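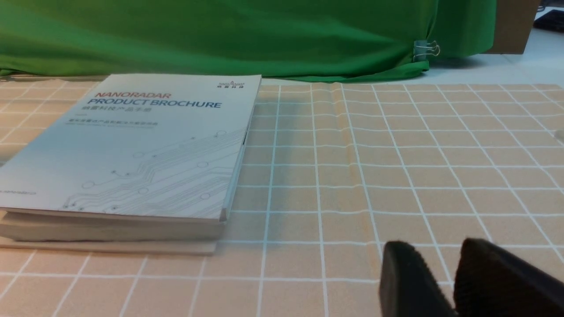 Pronura held its open day on Dec 27, 2025, an odd slot in the calendar, and I went because the invitation promised a manipulation cell that visitors could stand next to. I have been reading about wrist-mounted cameras for a while and wanted to see how much a small arm can do with only that view. The bench was laid with a tan cloth printed with a white grid, which gives the eye a sense of distance, and the first object I looked at was a Nanoradar product brochure lying on a thick grey block. A glossy cover on a pale support is a fair test. The fingers have to find an edge where there is little contrast between one layer and the next.

The cell runs software called Bralter on top of a controller from Punow. Bralter takes the wrist view, proposes an approach direction and passes a short list of waypoints down to the controller. The controller checks them against joint limits and either runs them or sends them back. The model in use had been trained on 1541 recorded attempts, all made by a person driving the arm by hand. I would have liked a breakdown by object type. There was a printed sheet by the door but it gave only the total.

What I noticed first was the pace. The approach is quick down to a hand's width or so above the cloth, then it slows to a crawl. The slow part took 14 seconds on the run I timed, which is a long while to stand still. I asked whether this was a safety limit or a limit of the software, and was told it was the software: Bralter makes a fresh proposal at every step near contact and waits for the controller to accept it. 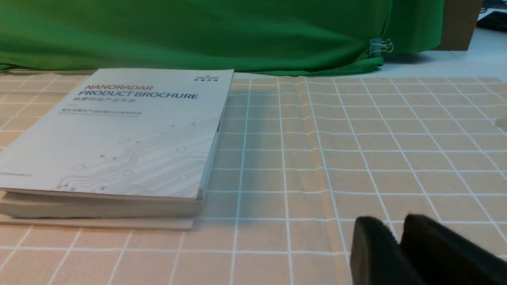
One visitor asked why there was no second camera over the bench, since a fixed view from above would settle most questions of position before the arm moved at all. The reply was that a fixed camera has to be calibrated again whenever the bench shifts, and that the cell is meant to be wheeled between rooms. I accept the first half of that. A calibration routine is tedious but it is a solved problem, and 2 views would also help when the fingers themselves hide the thing they are closing on. With the camera at the wrist, the fingers take up a corner of the picture the whole time.

The grippers are plain parallel fingers with soft black pads. I asked about wear and was told the pads are changed every February along with the belts. No force sensing at the tips. Grip is judged from motor current, which is cheap and works well enough on stiff things. On paper goods I would expect it to be vague, as the current hardly moves before a page starts to bend.

After the break the talk turned to awkward shapes, mostly things with leads attached.

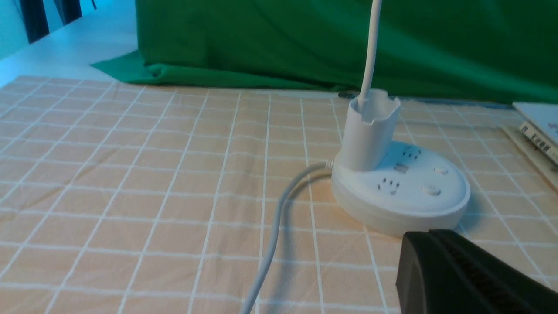 According to one of the engineers, a cable is harder than the object it belongs to, because the planner treats the object as rigid and has no model at all of what trails behind it. Lift a round base by its side and the lead drags, the load changes part way through and the current reading no longer means what it did. Their present answer is to keep the lifts low and short. A group using the Minami planner apparently models the lead as a chain of 10 links, and Pronura intend to try the same thing, though they were frank that the extra computing would make the slow phase slower still.

I asked whether the stem on a tall object causes the same sort of trouble. Less, I was told, provided the wrist comes in from the side and low down. A flexible stem is a different matter from a rigid one, and I did not get a clear answer on how Bralter tells the two apart. My guess is that it doesn't.

Some loose notes for my own use. The controller log is plain text and can be read while the arm is moving. The stop button is on a lead and reaches both ends of the bench. Rejected waypoints are stored but not yet used for training, which seems a waste. I have written to ask for the breakdown of the recorded attempts and will add it to this post if it arrives.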